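4.3 Dropped bottles

Our first long test of the Skorker grasp planner was 108 trials with one bottle on the pine table. It failed in 20 of them. Most of these were plain misses, but in a few the fingers closed, lifted the bottle a short way and let go.

Afonso Rebelo went through the logs and found that the gripper had reported "closed" before reaching full force. The wait time in our script was set to 88 ms, which we had copied from the Stivthorpe group's code without checking it. We raised it to 200 ms and the early lifts stopped. The plain misses did not.

One drop became a safety matter. The bottle rolled toward the base, and one of us reached in for it while the arm was still returning home. Another pressed the emergency stop. We had no written rule about this at the time. The Wancombe lab rule now is that the stop is pressed before any hand crosses the table edge.

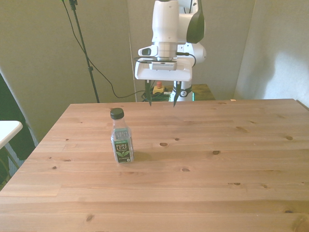 Figure 6. Test bottle on the table, with the gripper open behind it and the emergency stop near the robot base.

We have not yet found the cause of the remaining misses. The camera mount on the wrist will be checked first.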